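Nouri Heated Airer: Owner's Guide
Section 4. Setting up and first use

Your Nouri arrives in one box and wants to live in a corner. Choose the corner before you unfold it. Unfolded, it does not go through doors, and the one at our Worncombe workshop spent a winter on the landing.

1. Stand the airer on a level floor, 34 cm or more from any wall, curtain or sleeping dog.
2. Pull the two legs apart until both catches click. One click is half an airer.
3. Lower the wings. They will pinch a finger if offered one.
4. Plug straight into a wall socket. Do not use an extension lead, however nice.
5. Press the green button. The bars take a while to warm up and will not be hurried by pressing it again.

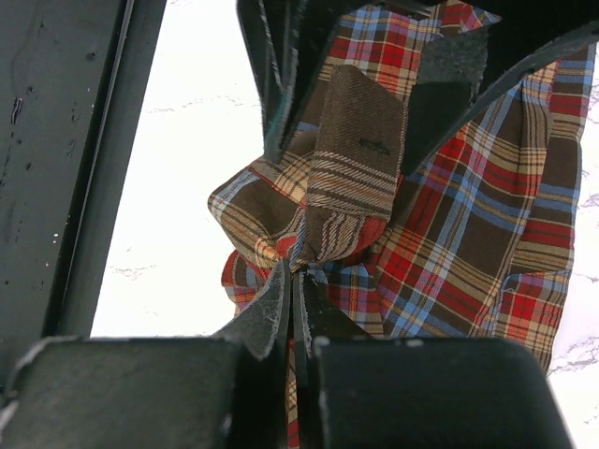
Can I leave the airer on overnight?
The timer switches it off after six hours whatever you had in mind, and we ask that you don't restart it and go to bed.

Loading the bars

6. Spin everything first. The airer is for damp washing. Dripping washing is a job for the bath.
7. Hang heavy things on the middle bars and socks on the wings. The wings hold 2 kg each, a figure arrived at by Jamshid Hashemi and a great many towels.
8. Leave a gap between items. Two shirts on one bar dry more slowly than two shirts in turn.

Note: flannel and other thick cloth should be shaken out and hung in a single layer. Folded double, it will be warm on the outside and cold in the middle, like a cheap pie.
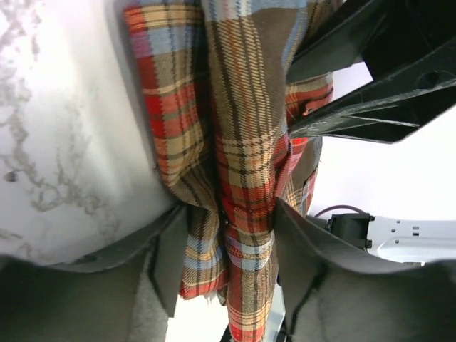 Turn thick items once, halfway through. If you forget, turn them when you remember and add an hour.

CAUTION: Do not cover the control box. Do not sit on the airer. Do not dry anything that has been cleaned with white spirit.

If the light flashes red, unplug, wait ten minutes and try again. If it flashes a second time, write to Nazanin Golestani at the Trelteo service desk, quoting code 671 and the serial number under the left foot. You will need to take the washing off to read it.

Spare catches are part number 297.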